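The Harbor Town at Butley: Notes on a Second Visit

Travelers who arrive in Butley by the coast road usually stop for lunch, photograph the breakwater and continue north before evening. I did the same on my first visit. On my second, made in August with my colleague Armindo Aguiar, I stayed four nights and gave the town the attention it deserves. The following notes are intended for readers who are considering a similar stay and who have an interest in the history of small ports.

Butley owes its existence to salt. The flats south of the present harbor were worked long before there was a quay, and the earliest houses stand on the rise behind them, facing inland, with their backs to the wind. The quay itself was completed in 1823, at the expense of a merchant family named Barreto, who had grown wealthy in the salt trade and wished to load their own ships. The family name survives on a square, a bakery and a flight of 14 steps leading from the fish market to the upper town. The steps are steep and have no handrail on the seaward side. Visitors carrying luggage should use the ramp behind the customs house.

The customs house is the finest building in Butley and the one most often missed. It has a plain front of two stories and a heavy door that is generally kept closed, which leads many people to assume that it is private. The door may be pushed open at any time after nine in the morning. Inside, the long room on the ground floor retains its counters, its brass scales and a wall of pigeonholes labeled with the names of ships. I spent most of a morning reading these labels. Several of the names appear more than once, in different hands, where one vessel was lost and the next was given its name.

Upstairs is the ledger collection, which comprises 2206 bound volumes and may be consulted by appointment. Henrique Teixeira has looked after it for many years and was generous with his time. He showed us the entries for a single winter in which hardly a ship entered the port, and the clerk, having no cargo to record, noted the weather instead. These pages are the best reading in the building. There is a long passage on the behavior of gulls.

Readers should be aware that the collection is closed on Saturday and that the reading room seats very few people. A letter sent in advance is advisable. Pencils are provided, and coats and bags are left on the hooks by the stairs.

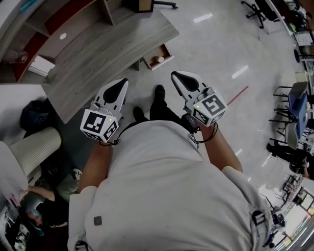
Two hand-held grippers, seen from above.

From the customs house it is a short walk to the Wekance, the narrow channel that separates the old town from the fishing quarter. A footbridge crosses it at the upper end, and at the lower end there is a rowing ferry, which operates in the morning and again from four o'clock. I recommend the ferry. The crossing takes very little time, but it offers the only good view of the sea wall, where the repairs of successive generations can be distinguished by the color of the stone. The oldest courses are nearly black. The upper courses, added after a storm that flooded the market, are a pale yellow and have weathered badly.

The fishing quarter was built as a separate settlement and still considers itself one. It has its own church, its own feast and its own way of preparing sardines, with vinegar and a great quantity of onion. The two communities maintained separate wells until well into the last century, and older residents can point out the line in the paving where one jurisdiction ended. The church is modest outside and richly painted within. The ceiling shows the four winds as bearded men, one of whom is said to be a portrait of a harbor pilot who owed the painter money. Mr. Teixeira regards the story as unproven.

Accommodation in Butley is limited. We stayed at the Drisier, a guesthouse on the upper square, where the rooms are clean, the floors uneven and the breakfast substantial. Rooms at the front look over the harbor and receive the noise of the fish market from five in the morning. Rooms at the back look over a garden with lemon trees. Mr. Aguiar, who had a front room, asked to move after the first night and was accommodated without difficulty.

For those who enjoy walking, the path to the old signal station begins behind the cemetery and follows the cliff for most of its length. It is well marked as far as the chapel and poorly marked afterward. The station lost its roof long ago, but its stone platform is sound, and from it one can see the whole arrangement of the port, from the flats to the quay and the channel with the two quarters on either side of it. We reached it late in the afternoon and had it to ourselves apart from several goats.

Buses leave from the lower square for the railway junction. The timetable posted at the stop was out of date at the time of our visit, and the correct one is kept behind the counter at the Barreto bakery, where tickets are also sold.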